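Report on the Loss of Grip Force During Garment Handling

Second-year automation project, group 4
Test cell name: Zurna

1. Background

The Zurna cell was set up to pick single garments from a pile, hold them clear of the table and pass them to a folding station. The folding station is the work of another group and is not covered here. Our part ends when the garment is held still in front of the station.

The task set in September was to raise the number of picks the cell could make without help. The gripper had run well for short sessions, but nobody had left it working for a full afternoon. We planned a run of 2000 picks, using mixed cotton garments, and expected to spend most of the report on pick times. The run was stopped early by a fault, and the report deals with that fault.

2. Equipment

The gripper has two large plastic fingers driven by one motor through a lead screw. Motor current is read by the controller and used as a stand-in for grip force. There is no force sensor at the fingertips. The controller board is a Jarkero unit handed down from last year's project, with their settings file still on it. The motor driver was bought new from Heinonen.

Garments were washed and dried before use. We did not use any with buttons or zips.

3. What happened

The first part of the run gave no trouble. Drops were rare and came from bad pick points, mostly where the fingers closed on the outer edge of a sleeve. From pick 835 the log shows short dips in motor current during the hold phase. Each dip lasted less than a second and the garment stayed in the fingers, so the controller carried on.

At pick 1709 the current fell to zero with the arm raised. The garment dropped. The controller did not report an error, and the arm went on to the hand-over position with nothing in the gripper. It then opened and closed the fingers as normal and went back for the next garment.

The next two picks went the same way. On the third the current came back while one of us was reaching over the table to pick up a dropped garment. The fingers closed at full speed a short way from his hand. He was not touched. The stop button was pressed and the cell was switched off at the wall.

This was our mistake as well as the machine's. The cell rules say the stop button must be pressed before anyone reaches across the table, and it was not.

4. Finding the cause

We first blamed the motor driver, as it was the newest part. It was taken out and run on the bench under load for an hour. No dips were seen, and it was put back.

The wiring was checked next. With the arm folded down, all joints in the motor cable measured correctly. With the arm raised and the wrist turned, the reading on one of the two supply wires jumped about. The cable had been tied too tightly at the wrist, and most of the strands had broken inside the sleeve where it bent. From outside the cable looked sound.

The missing error message had a separate cause. The settings file held a low-current limit of zero, so the alarm could never be raised. Last year's group seem to have turned it off while testing with the motor unplugged. We had copied the file without reading it through.

5. Changes made

The cable was replaced with a more flexible type and given a longer loop at the wrist. The low-current alarm was turned on, and a loss of current during a hold now stops the arm and locks the fingers where they are. Power coming back does not clear the lock. It has to be cleared by hand at the control box.

We also added a light barrier along the open side of the table, wired into the stop circuit. The supplier, Zarkel, rates the cable for far more bends than we need, but we have fitted a counter and will change it at 4000 picks whatever its state.

6. Hold checks after the repair

Hold checks were made with white cotton, which is soft and hangs in soft folds between the fingers. Thick folds matter here. A bunched garment pushes back on the fingers and keeps the motor current up - a thin single layer gives much less, and the alarm limit has to sit below both.
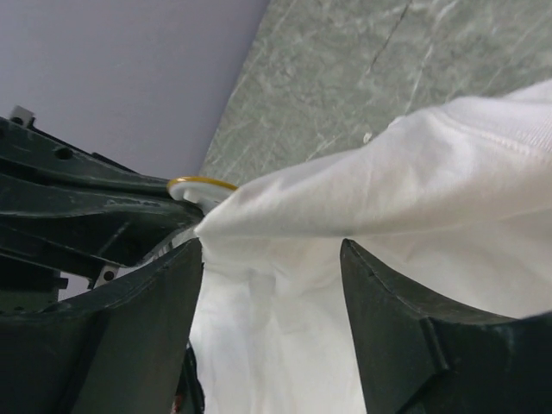 Blagoje Kneževič objected to this section when he read the draft. In his view motor current says the screw is being pushed and no more than that, so a jammed screw would pass as a good grip, and the alarm should not be called a grip alarm at all. He asked for a switch or pad at the fingertip before the cell is run unattended.

We accept the point. The alarm has been renamed "motor current low" in the controller. A fingertip pad has not been fitted, as there was no time left to route a second cable through the wrist.

7. Work left over

The 2000-pick run has not been repeated. The alarm limit was set from around 40 holds and should be checked against thinner cloth. Until a fingertip sensor is in place, the cell should be run only with someone at the stop button. The old settings file has been removed from the shared folder.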